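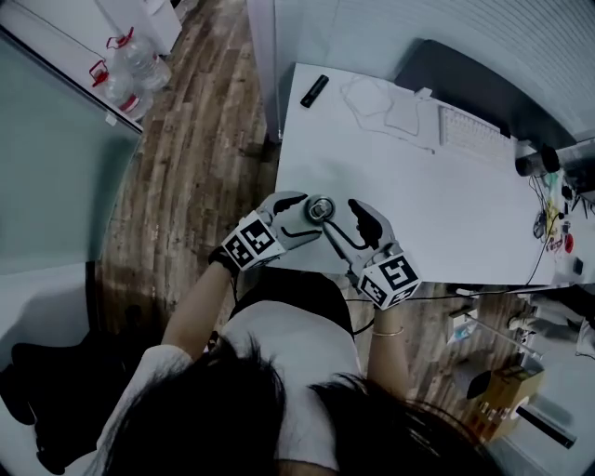
Figure 1. Closing both hand-held grippers on a small can at a desk.

3.2 Planning the purchase

When we first sat down with the budget in June, we had rather hoped that a full two-armed robot might be within reach, and it was Laiba Mughal who gently talked us round to buying hand-held grippers first (Figure 1). A pair came to roughly £2,000, leaving £3,000 for spare finger pads, cables and, a little later on, a second pair for our colleagues at Warkbridge. We would warmly encourage other small groups to set aside money for spares at the very start, as our own order for pads went in three weeks after we first wanted them, and the Flatska trials had to wait.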